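Privilege escalation

Privilege escalation is the act of gaining more rights on a computer system than an account was meant to have. Somebody logs in as an ordinary user and ends up with the powers of an administrator, often called root on Unix-like systems. It is one of the oldest and most fascinating topics in computer security, and the small details of how systems decide who may do what are a joy to dig into!

Vertical and horizontal forms

Writers usually separate 2 forms. In vertical escalation, a user climbs to a higher level, such as from guest to administrator. In horizontal escalation, the user stays at the same level but reaches the files or messages of another user. The second form is common in web applications, where changing a record number in an address may be enough to open a stranger's account page.

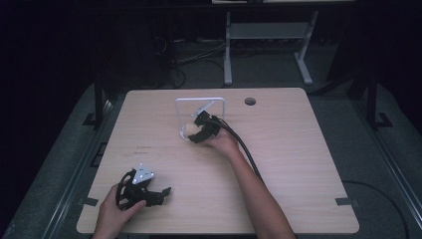 Horizontal flaws are easy to miss in testing, as every request looks perfectly normal when seen alone. The server has to check the owner of each record every single time -- one forgotten check is plenty.

Common causes

Programs that run with the rights of their owner, known on Unix as setuid programs, are a classic source. Others include scheduled jobs that run scripts anyone can edit, weak file permissions, reused passwords, and bugs in the kernel itself.

A much-loved teaching case is the Kendora practice server, built by the training firm Harnell. It holds 39 separate paths to root, and 7 of them depend on nothing more than a badly set file permission. 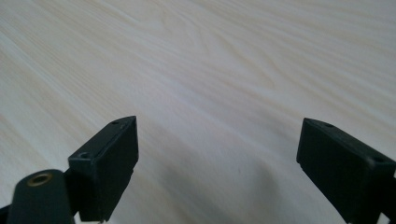 Detection and prevention

The main defense is least privilege, the wonderfully simple idea that each account gets only the rights its work calls for. Prompt updates matter too, as do logs stored on a separate machine. The Lelletti audit tool compares file permissions against a saved baseline and ships with more than 1,161 rules.

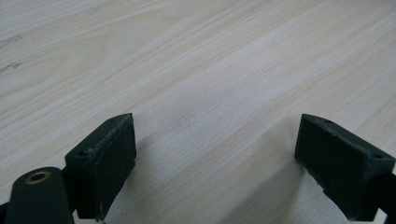
Wood-grain tabletop with two dark streaks at left.

See also

Access control
Buffer overflow
Iwasaki permission model
Sandboxing

This page was last edited on Saturday, February 9, 2019.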